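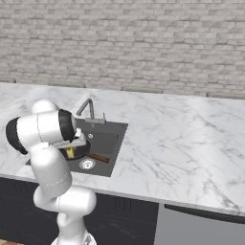

Course Handouts / Unit 4: Chores

Can it do the dishes yet?
Notes to go with the lecture, Yuzuki Shibata

Welcome back, everyone, and thank you for the lively notes on last week's vacuuming reading (I did read all of them, even the very long one about stairs). This week we move to the kitchen sink, and I'd like you to keep the simulated one at the top of this handout in mind as you go, because nearly every hard question in the unit is sitting in that basin.

Start with the pan. It is dark, round and lying nearly flat, and a flat pan is a nuisance for a two-fingered hand. You or I would hook a fingertip under the rim and tip it up without thinking. A robot has to find the rim, get a finger beneath it, and decide how hard to pinch, all while its own gripper is blocking part of the view. Look at how much of the pan's upper edge you lose behind that gray gripper! We call this self-occlusion, and it will be on your vocabulary sheet.

Then there is the clutter. Something small and yellow, perhaps a sponge, is tucked up against the pan, and a brown wooden stick, maybe a spatula handle, lies on a diagonal beside it. Move one thing and you may well nudge another, so the order of the work matters. Before class, please write down which item you would take out first and what you think would shift when you did.

Now for the numbers from our running case. The Prenstead kitchen trials used a simulator called Guddale, and the team trained on 4,000 practice sinks before testing on 1,000 new ones. The arm cleared 444 of those completely. When the same team allowed only one object per sink, success rose to 94 percent, and I would like you to sit with that gap for a while before you read their explanation. My own view is that lifting a dish is close to solved and clearing a sink is a long way off — but several of you disagreed with me last term, and quite well too.

Please remember that all of those sinks were simulated. Water, grease and suds were left out entirely, and Zalewska's chapter (the short one, pages at the back of your packet) is very good on what happens when a policy meets a slippery plate for the first time.

For discussion: what should count as "done"? Derkier counts a sink as cleared once the last item leaves the basin. My mother would want the pan scrubbed, dried and back on its hook. Bring a definition of your own, two or three sentences, and be ready to defend it.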